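Wrist camera loses everything when the arm goes vertical
Narport Shared Workshop > Builds > Arms and Motion

hdelic
Tue 24 September
I've got the arm on the back bench moving well enough now, and I'm stuck on the camera. It's a small board camera on a printed bracket at the wrist, beside the gripper. With the wrist pointing down at the bench it tracks fine. As soon as joint 4 swings up past level, the feature tracker drops most of its points and the pose estimate wanders off. The arm then tries to correct for a move it never made.

Exposure is fixed at 8 ms. I tried auto and it hunted every time the wrist turned. Reach is 700 mm and I'm running at 400 mm/s for tests.

Most of what it gets with the wrist up is pale gray with a dark rod across it. The tracker hangs on to the rod and the bit of black truss under it, and finds very little on the ceiling. 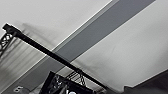 I've also tried lowering the corner threshold. That gave me more points but they were mostly noise, and the drift got worse. Before I start printing a new bracket I'd like to know if anyone has had a wrist camera working at all angles in that room.

mfiore
What does the log say for inliers when it goes? Mine used to fall over under 30 or so, and I just told it to stop updating the pose below that and trust the joint encoders until it came back down.

hdelic
It goes down to single digits. I hadn't thought of freezing it. How long did you let it run on encoders only?

mfiore
As long as it needed. My encoders are better than my camera.

gpagano_aldo
I'd put markers up. Print a dozen tags on matte paper, stick them overhead where the arm can see them, done in an evening. I did this for the Jonus cart and it hasn't lost itself since August.

L. Gatti
Please ask before sticking anything on the ceiling. The last lot of tape took paint with it and I had to touch it up.

gpagano_aldo
Command strips then.

grasso_g
I don't agree with the tags. A cart drives under the ceiling at a constant height. An arm with 700 mm of reach gets close and tilted, and half the tags will be too oblique to read. You also have a long straight edge that the tracker can slide along. Points on a straight line tell you nothing about motion along the line. That would give you drift even with a decent count. Mask the rod out and look at what's left.

hdelic
Masked it in one recording last night and there was close to nothing left, so I think you're right about the sliding.

gpagano_aldo
Close to nothing left is the argument for tags.

grasso_g
Or for not using the camera up there. What job does it have to do with the wrist pointing up?

hdelic
None at the moment. It passes through on the way to the parts shelf.

mfiore
Then freeze it. It's a few lines.

hdelic
Put the freeze in with a cutoff of 25 inliers. Ran the shelf move this evening and it came back over the bench without the jump. Still a small offset when the camera picks up again, I'll check the bracket screws first. Does anyone have the M2 driver from the Trostwood kit? It's not in the drawer.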